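Inicio > Quiénes somos

Quiénes somos

En Nerka diseñamos envases reutilizables para comida preparada, y nos encanta hacerlo. Empezamos en febrero, con 300 tarrinas prestadas a cafeterías del barrio y una hoja de cálculo que se quedó pequeña enseguida (¡todavía la guardamos!). Hoy somos 15 personas entre diseño, ensayos y logística, y trabajamos con 63 locales que prestan, recogen y lavan sus propios envases. 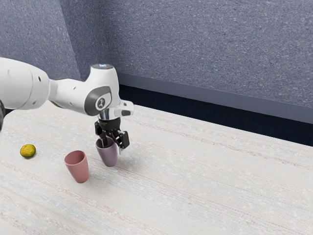

Qué hacemos

Nuestro sistema se llama Drekareo. Cada envase lleva un código, el cliente lo devuelve en cualquier local adherido y vuelve a la cocina después del lavado. Jistley, nuestra línea de tapas, encaja en todos los tamaños de la gama, algo que nos costó 70 prototipos y más de una discusión sobre juntas de silicona. Ahora estamos con las sopas, que son un mundo aparte: pesan, se mueven y encuentran cualquier rendija.

Cómo trabajamos

Probamos cada diseño en cocinas de verdad antes de fabricarlo, y escuchamos mucho a quien friega. De ahí salieron las esquinas redondeadas y el apilado en seco, dos cambios que pidieron los propios equipos de cocina.

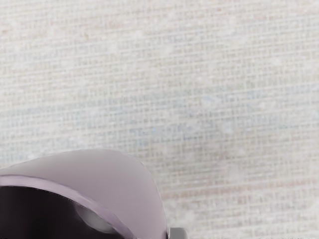 Imagen: Nerka / Archivo propio

El lavado industrial lo hacemos con Steinbach, que nos deja asomarnos a sus túneles siempre que queremos medir el desgaste de un material. ¡Y queremos a menudo!

Si tienes un local, un comedor escolar o simplemente curiosidad, escríbenos desde la página de contacto. Enseñamos el taller con mucho gusto.

Página actualizada el 21 de septiembre de 2021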